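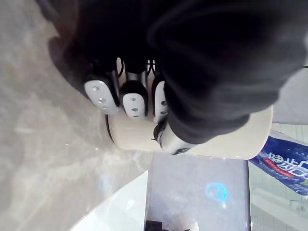 The flat came with 258 pounds off the first month because the bathroom had been finished late. She moved in on a Friday with two bags and a box of kitchen things, and by the evening she had bought milk, bread and a bottle of bleach from the Londis on the corner.

Her mother's things were still in storage at Rezende, in the unit by the ring road. She paid for it by the month. She had told the man at the desk that she would clear it in April, and he had written that down as if it mattered.

The white cup was the first thing she put out. It had stood beside her mother's basin for as long as she could remember, and it was plain enough that it might have come from anywhere. She put it on the counter, moved it to the left, then moved it back. She had her mother's toothbrush too, in a freezer bag, and she left that where it was.

She slept badly. At five in the morning she got up and sat on the edge of the bed with her phone. There was a message from the letting agent about the meter and another from her brother, who wanted to know if she had looked at the papers. She hadn't. He thought there might be 2,000 in the old savings account. She wrote back that she would ring the bank, and then went to wash her face.

Her mother had been strict about towels. One for hands, one for faces, and guests had their own, which came out of the airing cupboard and went straight into the wash when they left. All of them had gone to the charity shop in the first week, before she had thought about it, except the pink one. It hung over the dark bar now, a little lower on the left side. Her mother would have pulled it straight in passing, without stopping what she was saying.
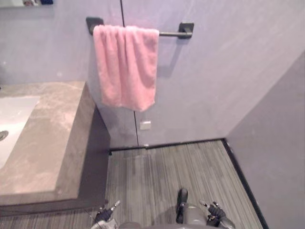

She dried her hands on her pyjamas and went to put the kettle on. It was still dark out. A delivery van had stopped outside the Londis with its back doors open, and the driver was carrying in the bread.

At nine she rang the bank. They kept her waiting a long time — the same piece of piano music, over and over — and then a young man asked what her relationship was to the account holder.

"Daughter," she said, and he asked her to spell the surname.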